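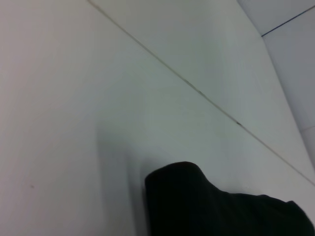 ZDISLAVA VRABEC

Ffion Jarman surveys old houses for damp. She trained as a plasterer, moved into surveying after a shoulder injury, and now works for Fluvholm, a small practice that takes most of its instructions from buyers of solid-walled houses. We spoke in its office, where the shelves hold more rainwater fittings than books.

Her first point is about vocabulary. "Damp is a reading or a stain or a smell, depending on who is complaining. The client says there is damp in the back bedroom. What I want to know is which wall, what height, what time of year, and what the weather was doing that week. Usually they can tell me two of those."

A typical visit starts outside. She walks the perimeter and looks at gutters, joints, sills, chimneys and the level of the ground against the wall before she goes in. On older houses the ground level is the item most often wrong. Paths are relaid on top of paths, beds are dug over and raised, and after a few generations the soil stands higher than the floor inside. "You can treat the inside of that wall every year. The water is coming sideways out of the flower bed."

She does own an electrical moisture meter, and uses it, with reservations. The two-pin type measures resistance between its points and is calibrated for timber. Pushed into plaster it gives a figure on a scale that was never meant for plaster. Salts lower the resistance, as does foil-backed paper, and a wall that was wet for decades may still be full of salts long after the source has gone. "I use it to map. If one patch reads high and the patch next to it reads low, there is a boundary, and the boundary has a shape. The shape is worth having. The number itself I don't put in the report."

Where a number is needed she drills. Dust is collected from inside the wall at several heights, sealed, weighed, dried and weighed again. A second weighing after the sample has stood in humid air shows how much of the moisture is being drawn in by salts. The method is slow and leaves holes, and not every seller will allow it. Failing that, she uses a carbide meter on site, which needs less time and gives a total moisture content but says nothing about salts unless further work is done.

I asked how often she finds true rising damp. She was reluctant to give a proportion. "It exists. Masonry is porous and it takes up water from the ground. What I see far more often is a low wet band that has some other explanation, such as a leaking gully, or a hard cement plinth with water trapped behind it, or condensation on the coldest part of the wall behind a sofa. They all look much the same at skirting level."

The case she used to explain this was a terrace house belonging to Vilém Šimko, who had been quoted £4000 for chemical injection and replastering in the front room. He asked for a second opinion before signing. Jarman found a cement render carried down to the pavement, cracked along the line of a step, and a downpipe discharging beside it. The pipe was extended to the drain and a strip of render 40 centimetres high was cut away along the front. Samples were taken at the start and again after 15 months. The upper ones had dropped to what she would expect for that brick. The lowest had improved but were still raised.

"People dislike that part. A solid wall dries slowly, and it dries from the face inwards. You don't fix the pipe on a Monday's worth of work and decorate the week after." She told Mr Šimko to leave the inside bare for the whole of the first winter. He lasted until January, then painted it with an ordinary vinyl emulsion, which blistered. It has been scraped off.

On plaster she has firm views, as one would expect from her earlier trade. Gypsum on a wall that is still drying will soften and carry salts to the surface. Waterproof renders on the inside hold the water back, and it moves up or along until it finds a way out, often at a joist end. She specifies lime, generally in three coats, with the first left long enough to shrink and be worked back before the next goes on. Thickness matters less than she was taught. The condition of the background matters more, and most failures she is called to began with a wall that was dusty or had been left too dry when the first coat went on.

"Lime doesn't cure damp, and I wish people would stop selling it as if it did. It tolerates it. If the gutter is broken, lime plaster will be wet plaster. It will probably still be on the wall when you mend the gutter, and that is the advantage."

Paint is the next argument. Limewash and clay paints let vapour through, and so do some of the silicate products. Many tins marked "breathable" give no figure at all for vapour resistance. She asks clients to find the technical sheet before they buy, and to be suspicious if there isn't one. Where earlier layers of vinyl paint are sound and the wall behind is dry, she leaves them alone. Stripping a dry wall on principle costs money and damages plaster.

Condensation took up the rest of the conversation. Houses that managed well enough with open fires and loose windows have been sealed in stages, a stove here, double glazing there, with no change to how the moist air leaves. Jarman now leaves small humidity loggers in place for a few weeks when the pattern is unclear. One goes in the room complained of, another in the room where washing is dried, and the last one outside under cover. She compares absolute moisture and ignores relative humidity at first, as relative humidity moves with temperature and confuses the reader. If the indoor air carries far more water than the outdoor air for most of the day, the fan and the trickle vents are examined before anyone touches the wall.

Her reports are short. Each defect has a location, the evidence for it, the work proposed and the date on which it should be looked at again. She does not take commission from contractors and does not name them in writing, although she will say on the telephone who turned up last time.

I asked what she would check first in a house of her own. "Gutters, in heavy rain, with a coat on. Take a torch if it's getting dark. Stand where you can see the back of the joint as well as the front, and look at the wall below it the next morning."

2020-02-15

Related items
Reading a lime plaster specification
Emília Halás on slate, battens and sarking
Cement pointing: when to leave it in
Suspended floors and blocked air bricks
Letters: humidity loggers in let property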